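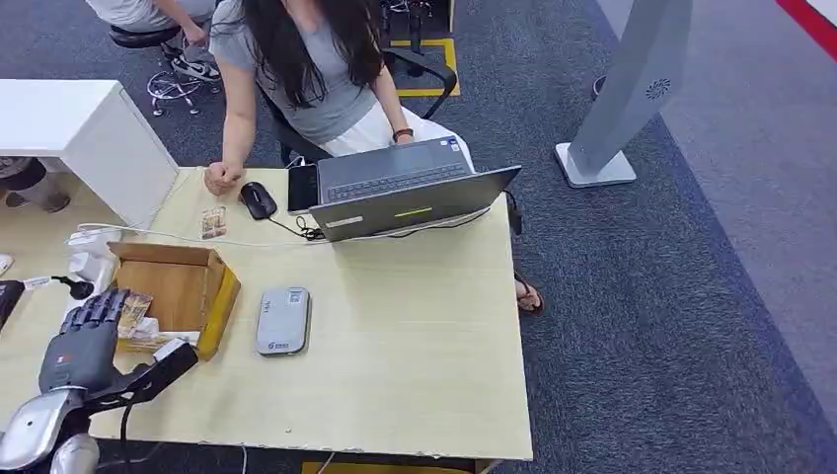 Page 2 of 7

About Clernau

Clernau is a packing and parcel preparation company. We receive goods from small manufacturers, shops and publishers, place them in cartons suited to their size, and hand them to the carrier with the correct paperwork. The company operates from a single building on Amard Road and employs 54 people.

How the work is arranged

Each order is prepared at a table. The table holds the open carton, the articles that belong in it, and a laptop on which the order record is kept. The person seated at the laptop is responsible for the record from the first article to the last. Small articles, such as cards, wrapped pieces and paper packages, are entered one at a time. Devices are entered by serial number and are set beside the box until the entry has been confirmed.

Positions on the floor are marked with yellow tape. Chairs and tables are returned to their marks at the end of each shift, and cables are kept clear of the aisles. Work surfaces are light in color, as small packets are easily overlooked on a dark table.

Our services

Clernau offers single-parcel packing, gift and sample sets, and the repacking of returned goods. The minimum order for sample sets is 100 parcels. There is no minimum for single-parcel work. Customers may supply their own printed cartons, which are stored flat in the Bepari Wing until required.

Mixed parcels, in which paper goods travel with electronic articles, are accepted under a separate schedule. Paper packages are placed at the bottom of the carton. Articles containing batteries are subject to the rules of the carrier and may be refused.

Training

New employees complete 7 days of instruction at the Clokstead training room before they are assigned to a table. Instruction covers wrapping, carton selection, record keeping and the handling of fragile goods.

Visits and inquiries

Customers are welcome to observe the preparation of their own orders by appointment. Requests should be made in writing to the front office on Amard Road.

This page was last revised on December 16, 2020.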